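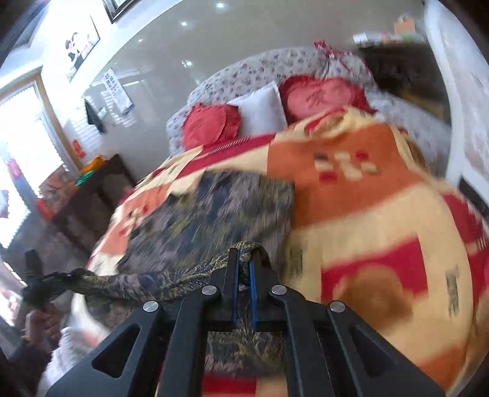

The Getside Plitommont is a DVD box set collecting the two seasons of the Hullstead family drama of the same name, along with the feature film that closed the story. It comes on 3 discs in a hard slipcase with a fold-out tray. The series follows a family that runs a fabric shop in a small town, so there is a lot of cloth on screen, and the set is packaged to match. The slipcase is printed all over with a leaf pattern close to the paisley-like one on the dark cloth, gold and olive on navy. The printing is matte and does not show fingerprints much.

Disc 1 holds season one and disc 2 holds season two. Disc 3 has the film and the extras. Episodes play in broadcast order, and each one can be picked from the menu. There is also a Play All option, which skips the opening titles after the first episode on the disc.

The picture was transferred again for this release from the original tapes. Colors are stronger than on the earlier single-season discs, and the night episodes in season two are easier to follow. Some tape noise remains in the first few episodes. The film was shot in widescreen and is shown that way. The series is in its original 4:3 shape with bars at the sides on newer televisions.

Extras
Cast interviews recorded for this set
Deleted scenes from the film
Commentary on the season one opener and the season two finale
Costume sketches (still gallery)
A 74-page booklet with an episode guide and set photographs

Details
Label: Naseri
Discs: 3
Sound: stereo for the series, 5.1 for the film
Subtitles: English, Spanish, French
Region: 1
Item number: 3798

The booklet is the same size as the slipcase and slides in behind the disc tray. Take it out before you remove the tray, or the corners can catch.

Sets ship in a padded box, usually within 2 business days. Orders placed on Saturday go out the next week. Unopened sets can be returned for a full refund. If a disc skips or will not load, send us the item number and tell us which disc it is, and we will mail a replacement disc without asking for the whole set back.

A separate soundtrack CD is due in May and is not included with this item.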